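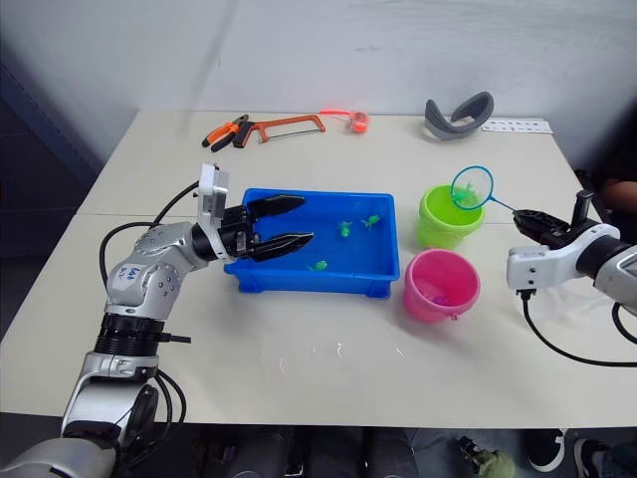 Simão Simões asked that the scorecards be released hole by hole, with no totals, so that other clubs could check the arithmetic for themselves. The Brustham Scorecard Set follows that request.

Contents
1. Hole scores from the Kellunau course, entered from paper cards after play in May.
2. Putts per green – left blank where the player kept no record. 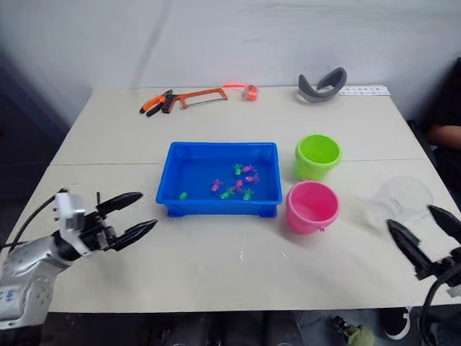 3. Tee assignments for the two Branulstead rounds.

Known limits
Almost eight percent of cards lack a marker's signature. These are kept and flagged "unsigned" in column 4.

Corrections
Errors should be sent to Dexter Saludo with the card number and the hole in question.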